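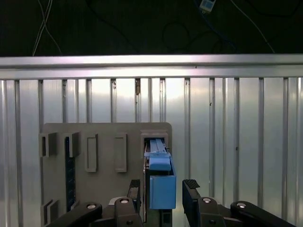
Bench notes, August

The Hesetti bench is back in use after the move to the Ellery building. The aluminum back wall and top rail went up first, then the gray board with its slots and blocks. The bench log stood at 1,688 insertions before the move, and we added 307 this month.

Most of the time went to the drive carriers. These are the light gray plastic ones with the blue latch parts.

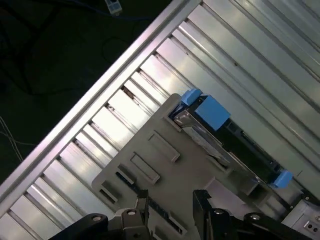

The new batch from Skuritz fits a little tighter than the old one, so please check the latch tabs before you log a carrier as bad. We have 390 on the shelf and will not reorder until fall. Spare carriers go back in their sleeves at the end of the shift.

The blue housings are next. Keep fingers off the connector pins, and report any pin that looks bent, even slightly. Up to 5 housings may be signed out at one time.
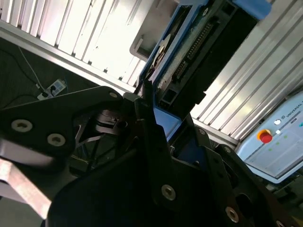 Coming up

The Tralent parts list is being revised to match the labels on the drawers. Until it is posted, use the printed copy by the door. Bench time can be booked from 8 a.m. on the usual sheet. Please write down which slot you plan to use.
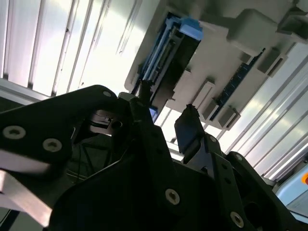 Blue part in the overhead housing, from underneath.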